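Reading Room > Short Fiction > The Second Planner

We use cookies to remember your reading position. Accept / Manage

The Second Planner

By the time Meinir Landeg got the log open, the people from Flondance had already started clapping.

She didn't clap. She had her thumb on the trackpad and was scrolling back through the last run, past the joint states, past the gripper currents, to the part where the planner was supposed to say what it had been thinking. It hadn't said much. There was a line that read PLAN OK and a line under it that read PLAN OK again, and then the arms had moved.

"That was lovely," said the man from Flondance. His name was Watkins and he had come up from Dradby on the early train with two colleagues and a box of pastries. "It looked like it knew what it wanted."

"It did look like that," Meinir said.

The software was called Oda. Oda was three programs in a coat, as far as Meinir was concerned: one that looked, one that decided, and one that pushed the motors. The looking part was decent. The pushing part she had written herself, over two winters, and she would have trusted it to carry soup. The deciding part had arrived in January as a single large file with a readme four sentences long, and since then everyone who walked through the lab had been asked to admire it.

She had nothing against the thing. She just wanted to catch it deciding.

What it claimed to do was split a job between two arms. You gave it a sentence and it worked out which arm should hold and which should move, and when. The old planner had done this with a table of rules she could print on one sheet of paper. If the old planner did something stupid, you put your finger on the rule and swore at it. The new one had no rules to put a finger on. It had a confidence score, and the score was always good.

"Could we see it again?" Watkins asked. "With the cloth?"

"You can see it as often as you like," she said. She typed the sentence in and pressed return.

The fans came up. There was the small wait that the sales deck called reasoning and that Meinir, who had profiled it, called 700 milliseconds of loading. The left arm went first.
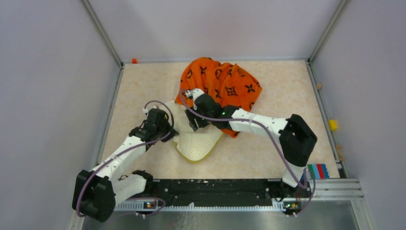 Watkins wanted to know how the left arm knew to wait for the right one.

"It doesn't," Meinir said. "There's a lock in my controller. If both wrists want the same bit of space, one of them gets told to slow down. That's been in there since before Oda had a name."

"But it chose to go to the pad."

"It put out a string of target poses. Two of them were near the pad."

He nodded as if she had agreed with him. One of his colleagues wrote something down, and Meinir would have given a good deal to know what.

They broke for coffee at half past ten. She stayed behind, ate one of the pastries over the keyboard, and did what she had been wanting to do for weeks, which was to lie to it.

She opened the config and went to the line that fed the camera images to the planner. She left the arms alone and she left the safety limits alone. She only changed where the pictures came from, so that in place of the live table Oda would get a single stored picture, the same one over and over, from a run last month. Then she set the motors to dry run so nothing would move, and typed in the same sentence as before.

PLAN OK, said Oda. Confidence 0.97.

She pulled the two plans up side by side. With the live cameras, 200 poses. With the stale picture, 200 poses. She subtracted one from the other and plotted what was left. It was a flat line with a bit of fuzz on it, the kind you'd get from rounding.

She sat back. It could mean a few things. It could mean the planner had seen so many tables that it no longer bothered much with this one. It could mean the picture she'd picked happened to be close enough to today's. She was careful about that, because she had been wrong in front of people before and hadn't liked it. So she picked another one, from a day when the table had been bare, and ran it again.

PLAN OK. Confidence 0.97. The same flat line.

So there was no cloth and no pad, and it had still planned to reach out and take hold of them, and it was as sure as it had been all morning.

She thought about the training set. Her own hands had been on the leader arms for a lot of it, 3000 runs, evening after evening with the radio on, and she had been tidy about it. She'd put things back in the same places because it was quicker. It hadn't learned the table, maybe. It had learned her being in a hurry to get home.

The door opened and Watkins came back in with a paper cup, talking over his shoulder. He was saying they'd want it in the packing room by summer, and could it do boxes, and he supposed it could do boxes, given that it had figured out cloth.

"Come and look at this," Meinir said.

He came and looked. She showed him the two plots and then the third. She explained what each one had been given to look at. She kept it short and she didn't use the word fake, though she had it ready.

He studied the screen for longer than she'd expected.

"So it's very consistent," he said.

"It's consistent with its eyes shut."

"But it worked. We saw it work."

"You saw it work with everything where it usually is." She saved the plots in a folder and, after some thought, gave the folder a dull name so that it wouldn't get deleted. "Have you got a minute? I'm going to put the cameras back and turn the motors on. Then I want you to go over there and move the pad."

"Move it where?"

"Anywhere you like. Don't tell me."

He put his cup down on the filing cabinet. He looked at his colleagues, who had stopped in the doorway, and then he rolled up one sleeve, which wasn't necessary, and walked over to the table. Meinir turned her chair to face the wall and listened to him trying to make up his mind.

"All right," he said finally.

She checked that he was clear, typed the sentence in again, and pressed return.

Last updated: January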